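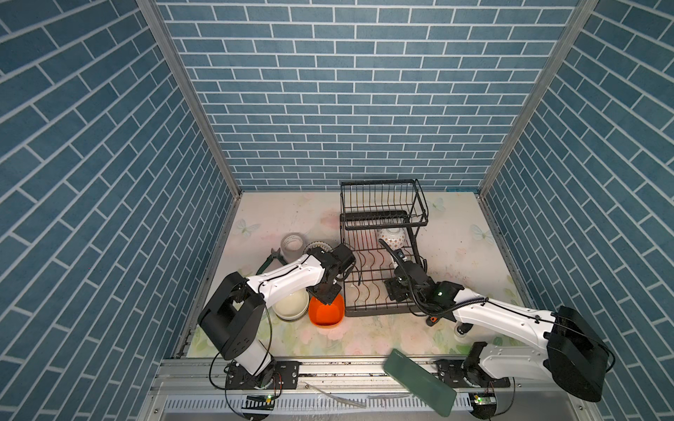

What do I do when one arm keeps dropping its connection halfway through a dish run?

Start with the cable at the base of that arm, reseat both ends, then power cycle that arm by itself and home it before you touch the other one. If it still drops, swap the two control boards and see if the fault moves with the board.

OK, longer version, for whoever picks up this ticket next. I'm Fatemeh, on the dish rack team in the robotics club, and we fought this one from Thursday after class until way too late. Our right arm would reach for the rack, freeze, and the log would fill up with timeout errors. Sometimes we got 6 good runs first, sometimes 2. Super annoying!

Jinfeng was sure it was the new Jeltarard build, so we rolled back. Same thing. Then I dropped the speed to 40 percent and it got better (not fixed, just better), which made me think it was something physical. Shaohua wiggled the cable at the base while I watched the log, and boom, timeouts every time he touched it. New cable in, and it ran 30 minutes without one error.
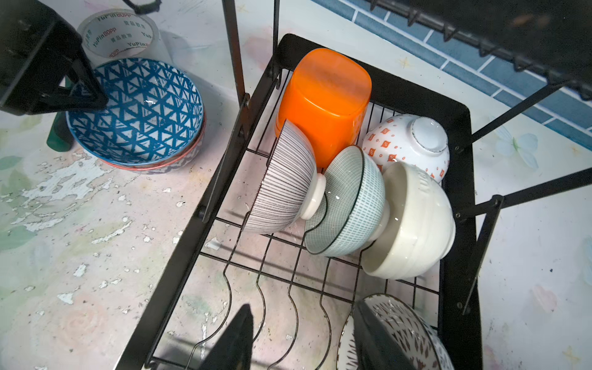 So that part is closed, but while I was in there I found a second problem. The wrist camera offset in our config was still the one from before Lanying remounted the camera in April, so the gripper kept closing a bit to one side of the rim. On the deep bowls you hardly notice. On the shallow ones it's a miss or a clunk. I redid the calibration, saved it as wrist_right_new, and left the old file alone in case I messed something up - please don't delete it yet.

Still open: the left arm hasn't been recalibrated, and Fengying wants to try stacking before the demo, so that should happen first. Also, we're out of spare cables. I put the bad one in the Drusura box with tape around it, so please don't plug it back in!

Leaving this ticket open until the left side is done.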